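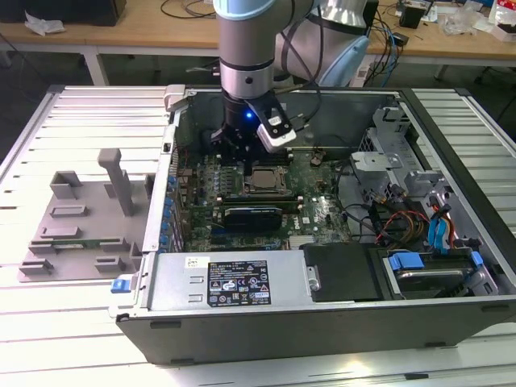
I do love an old Dell workstation! Mine came second-hand in April for 50 quid, and I've been itching to get properly stuck into it ever since. The side panel comes off, you lay the tower flat, and suddenly the whole thing makes sense – memory slots in neat rows, graphics card just under the processor, power supply stretched along the bottom.

My favourite bits are the blue ones. The expansion slots have blue latches, the drive is held by blue clips, and even the power supply has a little blue tab. Somebody sat down and thought about the person who'd be opening this up years later, and I'm very grateful to them.

Anyway, on to the processor, which I've been reading up on for weeks (my friend Homa Salehi lent me a fat folder of notes, all 285 pages of it).

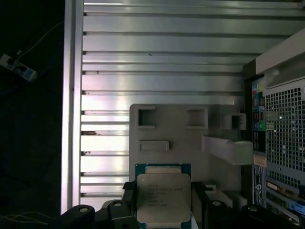 It's a Xeon E5, and I think they're lovely things, all that silvery metal with the tiny print stamped on top. Always hold one by its edges and keep your fingers well away from the underside. Before it goes into a socket, check which way round it sits, then check again. It should drop in under its own weight – if you feel the need to push, stop!

Next on my list is more memory, and then a good tidy of those drive cables.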